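Mirkunham Household Manipulation Project
Equipment progress report, second reporting period
Prepared by Jennylyn Samonte for Boyang Xue, program officer
10 January 2026

1. Status of purchases

The two arms ordered from Shen were received and installed on the shared base at the Mirkunham site. Acceptance checks covered joint range, emergency stop, and gripper closing force. One wrist collar was returned under warranty and replaced at no charge to the grant. The spare gripper set is still on back order. Shen has confirmed shipment but has not given a date, and the purchase order remains open.

Furnishing of the bedroom test area is complete. The furniture line closed $600 under budget. We request permission to move that amount to consumables, where finger pads are wearing faster than planned. The original estimate assumed one set per arm for the full period. We are now budgeting four.

2. Work in the bedroom area

Current work is on soft and lightweight household items, with both arms operating close to furniture. The pillow and chair tasks are the main users of arm time. Floor-standing items such as the desk fan are included for clearance planning, as their power cables restrict the approach paths available to the left arm.

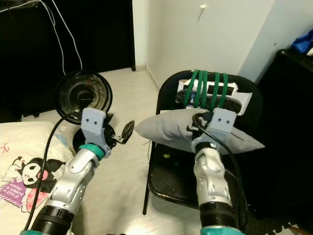
Cable handling affects the next purchase more than we expected at proposal stage. The original plan listed a wider gripper as the only end-effector upgrade. Operators now rank a narrower finger with a softer contact face above it, and we have asked Berance to quote on both. The wider unit stays on the list as a second priority.

3. Budget position

Uncommitted equipment funds stand at $1,894 after the warranty exchange and freight. This covers the Berance fingers if the quote matches the catalog price. It does not cover a second controller, which was listed as optional in the proposal. We recommend leaving the controller out of this period and deciding in April, when the Tratton service contract comes up for renewal. Tratton offers a 20 percent discount on controllers bought together with a renewal.

4. Open items

Spare gripper set: awaiting ship date from Shen.
Transfer of furniture underspend: awaiting your approval.
Berance quote: requested, not yet received.
Insurance schedule: to be updated with the serial number of the replacement collar.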